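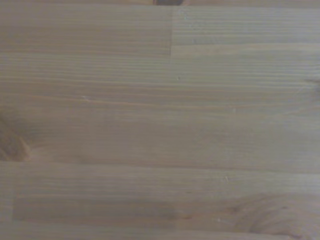

Worktops and Tables: The Arkdale Workshop Gallery

The Vanura workshop in Arkdale produces tables, benches and worktops for schools, libraries and community buildings. This gallery presents the surfaces that leave the workshop and explains how they are selected, finished and maintained. The collection is open to visitors each June, and the pages are updated at the close of every season.

Pale wood, close view
Fine grain running along the length of the strips, with a few thin orange-tinted lines among the beige and tan. The strips differ slightly in tone, and a joint shows where two of them meet end to end.

On color
Pale surfaces deepen with exposure to daylight. Clients who order replacement tops for an existing room should expect the new pieces to look lighter at first. The workshop does not stain new work to match old.

On finish
The standard finish for the Riviere range is 2 coats of clear matte oil, with light sanding between them. Tables for the Hamalent reading rooms receive the same treatment on the underside. Oiled tops should be left unused overnight before delivery.

On care
Wipe with a soft, slightly damp cloth, following the direction of the grain. Scouring pads and bleach should not be used. Small scratches may be sanded lightly and oiled again on site.

Current holdings
The workshop register lists 2,408 completed surfaces, of which 177 are on long-term loan to public buildings. Loans run for 6 years and may be renewed on written request.

Requests for samples should be addressed to the Arkdale office and should state the intended use, the dimensions of the top and the preferred finish. Samples remain the property of Vanura and are to be returned after inspection.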